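Search
Search news, products, stockists
Go

Barnik adds dried fruit rings in clear cups to its Pranness snack line

Barnik, the dried fruit packer, will start selling golden fruit rings in single-serve cups this April. The cups join the Pranness line, which until now has been sold only in bags.

The new cup is clear plastic with a beige paper sleeve. Barnik chose it after asking shoppers at 200 independent grocery stores what they wanted from a fruit snack. Most said they wanted to see the fruit before paying for it. Many also said the bags were hard to close again once opened.

"People kept holding the bag up to the light," said Vilém Kubíček, who runs product planning at Barnik. "So we went to a clear cup. The sleeve carries the ingredients and the rest is left open."

The rings are cut, dried and sorted at the company's plant, then packed into cups at a separate line in the same building. No sugar is added. Broken rings are taken out at sorting and go into the baking mix, which stays in bags.

A first run of 2,675 cups went out to stores in the Yurt chain last fall as a trial. Yurt sold 1,824 of them in the first two weeks and has since placed a standing order. Barnik expects to pack over 3,000 cups a week by early summer.

Tolera Araya, snack buyer at Yurt, said the cups sold best near the register and in the lunch cooler. "We had them with the other dried fruit at first and they got lost. Moving them was the main thing."

The sleeve slides off and can be recycled with paper. Stores will receive the cups in flat shipping trays that can go straight on the shelf. Wholesale orders are handled by Plusura, which also takes returns of damaged cases.

Stores that already carry the Pranness bags can add the cups to their next order. The bags will stay on sale at the same price.

Comments

marnie_k
Will the baking mix come in a bigger size? I go through two bags a month.

Dell R.
Tried these at Yurt. Good, a little chewy. The cup fits my car's cup holder.

pantryshelf
Are the cups recyclable too or only the paper part? The release doesn't say.

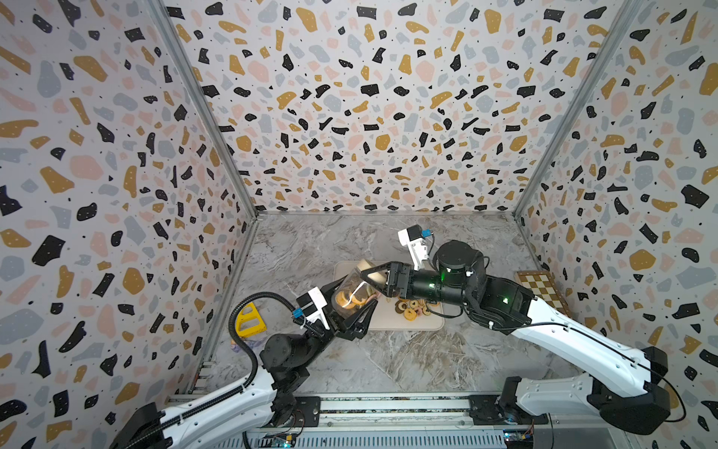 Dell R.
@pantryshelf I'd check with your town. Mine takes clear cups if you rinse them first.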